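Boletim Mahuika, 20 de outubro de 2020
Limpeza e arrumação

A esponja que dura meses: vale o que promete?

Recebemos mais uma mensagem da Vusisura a anunciar uma esponja que, dizem eles, aguenta 40 lavagens de mesa sem perder a forma. Já ouvimos promessas destas. A Woltness garantia o mesmo em dezembro passado e acabámos com um balde de espuma esfarelada debaixo do lava-loiça. 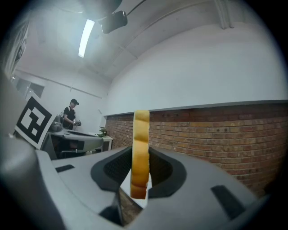
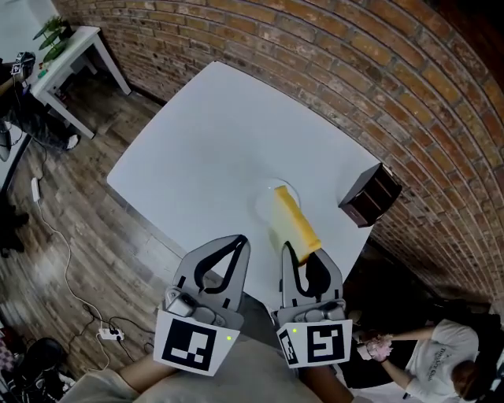 Uma mesa branca é o pior sítio para se acreditar em publicidade. Qualquer risco se nota, qualquer película de detergente fica à vista quando se acende a luz do teto, e o amarelo vivo de uma esponja não limpa melhor do que outra cor qualquer. O folheto fala em "fibra ativa", sem explicar o que a ativa. Fala também em 146 utilizações no total, umas linhas depois de ter falado em 40, e não percebemos qual dos números devemos levar a sério.

O nosso conselho continua a ser aborrecido: pano húmido, pouco detergente, passar segunda vez só com água. A esponja fica para as manchas secas, e deve ser espremida e posta de pé a secar. Se cheirar mal, lixo, diga a embalagem o que disser. Um pacote da Vellura, sem promessas no rótulo, serviu-nos quase 20 semanas, trocando de esponja quando era preciso.

Uma leitora escreveu-nos a discordar: acha que o pano é que é o verdadeiro foco de sujidade, que quase toda a gente o deixa dobrado e molhado ao canto da bancada, e que prefere mil vezes gastar esponjas baratas a andar a ferver panos. Pergunta ainda se alguma vez lavámos o nosso a mais de quarenta graus. Lavámos, mas não tantas vezes como devíamos.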